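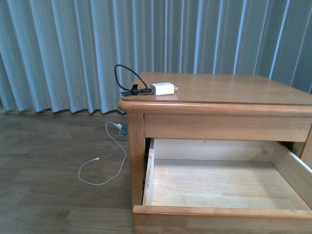

Skurkstead Home & Sewing Club – Member Help

Hem on floor-length curtains keeps going wavy, what am I doing wrong?

Hi everybody, I finally got my bedroom curtains up (pale blue-gray, full length, stopping just above the floor) and I love the color, but the bottom edge will not hang straight. It ripples all the way along. I bought the fabric at the Clondilska sale in March, washed it once, cut it, then did a double hem on my machine with regular polyester thread. I pressed it before hanging and it looked great on the ironing board! Then up it went and the waves came back within a day or two. Do I need to rip the whole thing out? It took me almost 10 hours and I would really like to not do that. Also my mother-in-law says I should have let them hang first, is that a real thing?
Hiba Zoubi
April 26, 2019

Dela Peña
Just steam them.

Hae-won Byun
Your mother-in-law is right, sorry! I hang mine for a week with the hem only basted, then mark the final length and sew it for real. Fabric drops, and it doesn't always drop evenly, especially if the panel was cut a little off grain.

Before you rip anything, look at how the folds fall. If the header is pleated, some of that wave at the bottom is only the pleats carrying down, and a hem on a full curtain is never going to look like a ruler. Pull one panel out flat and look again. If it lies flat when it's stretched out, leave it alone and go have a coffee.

If it still ripples flat, check your stitching. Mine used to pucker badly until I loosened the top tension and went to a longer stitch – I had it set tiny, like for a shirt. You can unpick just 20 inches in the middle and redo that bit as a test.

Weights help too. I use the covered chain kind, run inside the hem and tacked at both ends so it doesn't slide. Don't buy the heaviest one, it drags on light fabric.

Brekance
I had the same thing in my den and it was the lining. I'd sewn it to the hem and it shrank in the wash and pulled everything up. Now I hem the lining separately, an inch or so shorter. You didn't say if yours are lined?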